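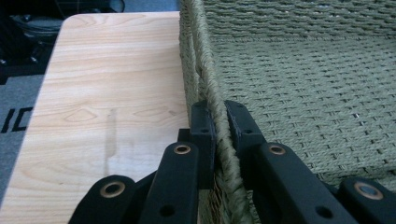 정리 바구니를 사면 집이 정리된다는 말에 대하여

읽는 시간 4분

3월만 되면 메일함이 수납용품 광고로 찬다. 올해도 마찬가지다. 새 학기, 새 출발, 새 바구니. Trendstead에서 보낸 메일 제목은 "어지러운 집, 바구니 하나로 끝"이었다. 하나로 끝난다더니 본문을 열어 보면 크기별 세트를 권한다. 첫 문단도 넘기기 전에 하나가 여러 개로 불어난 셈이다.

나는 정리를 못하는 사람이 아니다. 오히려 좋아하는 편이고, 그래서 이 업계의 말버릇이 더 거슬린다. 지난 몇 년 동안 독자들이 보내 준 사연을 읽어 보면 순서가 대체로 비슷하다. 집이 어지럽다. 수납용품을 산다. 한동안 흐뭇하다. 그러다 수납용품 안이 어지러워진다. 뚜껑이 달린 상자라면 그 사실을 한참 뒤에야 안다.

밧줄이나 풀로 엮은 바구니가 유행한 지도 꽤 됐다. 예쁘다는 건 인정한다. 거실에 내놓아도 플라스틱 상자처럼 창고 분위기가 나지 않는다. 다만 예쁜 것과 쓸모 있는 것은 따로 따져야 한다. 엮은 바구니는 대개 바닥이 둥글어서 책장 칸에 넣으면 모서리마다 공간이 남는다. 올이 성긴 제품은 머리핀이나 단추가 틈에 끼고, 먼지는 더 잘 낀다. 판매 페이지에 "가볍게 털어 주세요"라고 적혀 있는데, 털어 본 사람은 안다. 털면 바닥 청소를 한 번 더 해야 한다.

Grernov의 "정리 지수"라는 것도 들여다봤다. 앱에 방 사진을 올리면 점수를 매겨 준다. 우리 집 현관은 647점을 받았다. 만점이 몇 점인지 화면 어디에도 없어서 고객센터에 물었더니 "상한은 계속 확장되고 있습니다"라는 답이 왔다. 상한이 계속 올라가는 점수로 무엇을 알 수 있다는 건지 나는 모르겠다. 점수 바로 밑에는 추천 상품이 떴다. 신발을 전부 방으로 옮기고 다시 찍었더니 점수가 올랐다. 신발은 물론 그대로 우리 집에 있었다.

정리 상담을 오래 해 온 Veronica Ilie에게 이 이야기를 메일로 보냈다. 답장은 짧았다. "저는 첫 방문 때 고객에게 아무것도 사지 말라고 합니다. 그러면 절반은 실망해요. 살 준비를 다 해 놓고 저를 부른 거니까요." 그는 바구니를 싫어하지 않는다고 했다. 무엇을 담을지 정하고 나서 사면 된다는 것이다. 맞는 말인데, 그 순서로는 매출이 잘 안 나올 것 같다.

그럼 버리면 되느냐. 그쪽도 나는 좀 의심한다. Janjua의 비우기 강좌는 하루에 7개씩 버리라고 한다. 왜 하필 7개냐는 질문에 강사는 실천하기 좋은 숫자라고만 했다. 첫 주에는 잘된다. 마른 볼펜, 짝 없는 양말, 유효기간이 지난 쿠폰이 있으니까. 둘째 주부터는 숫자를 채우려고 멀쩡한 걸 버린다. 나는 국자를 버렸다가 같은 국자를 다시 샀다. 비우기로 절약한 돈을 계산해 준다는 강좌 부록에는 재구매 항목이 없다.

내가 지금 하는 방법은 별로 팔아먹을 게 없는 방법이다. 물건이 자꾸 쌓이는 자리를 하나 고른다. 우리 집은 식탁 끝이었다. 3주 동안 치우지 않고, 뭐가 쌓이는지만 본다. 우편물과 충전기, 아이 학교에서 온 안내문이 나왔다. 그다음에 집에 있던 과자 상자를 거기 놓았다. 모양은 형편없다. 손님이 오면 의자 밑으로 밀어 넣는다. 그래도 식탁에서 밥을 먹을 수 있게 된 지 약 4개월이 됐고, 그동안 그 상자를 예쁜 것으로 바꾸고 싶은 마음은 두 번 정도 들었다. 한 번은 실제로 장바구니까지 갔다. 배송비를 보고 창을 닫았다.

이미 산 바구니가 있는 분들께 버리라고는 하지 않겠다. 빈 바구니는 빈 채로 두어도 된다. 다음 호에서는 Pletinine의 라벨 기계를 써 본 이야기를 싣는다. "조미료"라고 붙인 통에 지금 무엇이 들어 있는지까지 솔직하게 적을 생각이다.

독자 댓글

감자밭
과자 상자 얘기에 웃었습니다. 저희 집은 명절 선물 상자예요. 튼튼해서 몇 년째 씁니다.

이음
엮은 바구니에 대해서는 좀 박하신 듯합니다. 담요 넣어 두기에는 그만한 게 없어요. 작은 물건 넣는 분들이 문제지 바구니가 무슨 죄인가요.

늦은아침
정리 지수 저도 해 봤는데 불 끄고 찍으니까 점수가 제일 높게 나왔습니다.

모과차
3주 동안 안 치우는 건 저도 자신 있습니다. 그다음 단계가 늘 문제네요. 라벨 기계 글 기다릴게요.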